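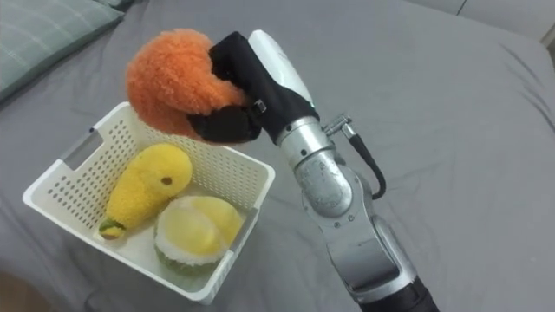

AT HOME

The toys that live on the bed

Shuk-fan Hsiao started with one plush toy on her bed and ended up with enough to cover both pillows. Every night they went on the floor, and every morning they went back. By December she was tired of it and bought a basket.

Plastic was her choice after two other tries. A canvas bin from Jamell sagged until the toys at the bottom were forgotten. A lidded trunk looked good but stayed shut. A white basket with holes in the sides lets air through, wipes clean with a damp cloth and has handles, so it can be carried off at bedtime with one trip. Round fruit plushes, the kind with long shaggy fibers, do well in one because they don't have to be folded or stacked.

Hsin-yi Chang runs Wan, a small repair shop for soft toys, and handled 125 of them last year. Most came in with matted pile. She tells owners to brush the fibers with a pet comb before putting a toy away and to keep heavy things off it. Long pile flattened for a season can take almost 2 hours of steaming and combing to bring back.
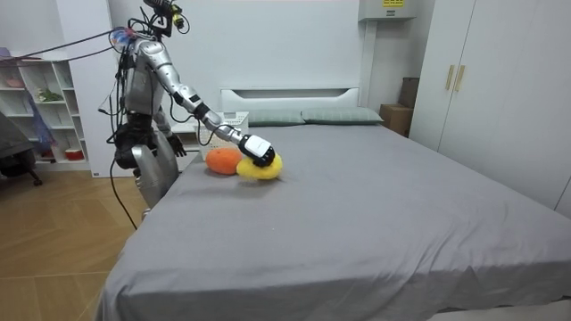 Where the basket goes matters as much as what it is made of. Hsiao kept hers under the bed for a month and stopped using it. A bedside cabinet is a better spot, and a white basket on a white cabinet next to a white headboard takes up little attention. Toys left out on a plain gray sheet, a yellow one and an orange one for instance, are easy to find at the end of the day. Patterned bedding hides them, and they get kicked down to the foot.

Chang suggests emptying the basket once a month, on a Saturday if the week is busy, and shaking out the dust over the bathtub. Anything with a loose seam gets set aside for mending before it goes back in.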